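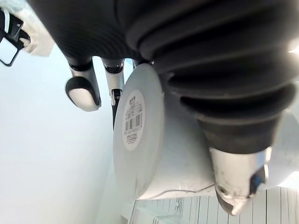

# Chapter 6: Receiving and Storing Roll Goods

Most supply rooms handle two kinds of stock. One kind comes in boxes, which stack square and carry their labels on a flat side. The other kind comes on the roll: wiping material, padding, liner, wrapping, filter cloth. Roll goods take up more room than their weight suggests, and a person who has only worked with boxes will usually shelve them badly the first time. The label is a good place to begin. On many rolls it goes on the flat end, as on the white roll at the start of this chapter, where a round label with a barcode sits near the middle of the end face. A roll labeled this way should be shelved with the labeled end toward the aisle. If it goes in the other way around, someone will have to pull it out to find out what it is, and soft white material picks up dirt each time it is handled.

This chapter covers the work from the time a roll reaches the receiving table until it is issued to the person who will use it. Cutting and rewinding are left for Chapter 7.

## What you will learn

After working through the chapter, you should be able to:

- check a delivery of rolls against the packing slip
- find and read the item number, lot number, and length on a roll label
- choose between flat and upright storage
- record a part roll so that the next person knows what is left on it

## Terms used in this chapter

**Core.** The tube a material is wound on. Some rolls are wound without one.

**End face.** The flat circle at either end of a roll, formed by the edges of the wound layers or by a cover placed over them.

**Lot number.** The number a maker gives to goods produced together. It is separate from the item number, and the two are often confused.

**Part roll.** A roll that has been opened and put back into stock.

**Telescoping.** Sideways slipping of the layers, so that the end face is pushed out into a cone.

## A case to keep in mind

The Truvcombe supply room served a repair shop, a laundry, and two teaching labs. When Azra Stojanović took it over in June, the stock record showed 100 rolls of padding on hand. The shelves held 50. The missing rolls had not been stolen. They had been issued under item 1379, a narrower padding from the same supplier, and the count for that item was wrong by the same amount in the other direction.

Stojanović and her assistant, Teodoro Zamudio, traced the mistake to the shelving. Both widths were kept in one bay with the plain ends facing out, and the staff had been choosing by eye. The wide rolls looked much like the narrow ones once they were pushed to the back. Zamudio emptied the bay, turned every roll, and put a divider between the two items. The corrected record was signed on 04/08/2026, after a second count by Vasilis Tomić from the laundry.

We will return to Truvcombe in Section 6.4, where the stock cards are printed in full.

## 6.1 At the receiving table

Clear the table before the delivery is brought in. Set each roll down on its side and block it with a wedge or a folded cloth. Check both end faces for dents and telescoping, then look along the outer surface for tears. Light wrinkles in the outer layer are common in soft materials and do not need to be reported. Crushed edges do.

Next, compare the item number on the label with the packing slip. Read the whole number, including any letters at the end.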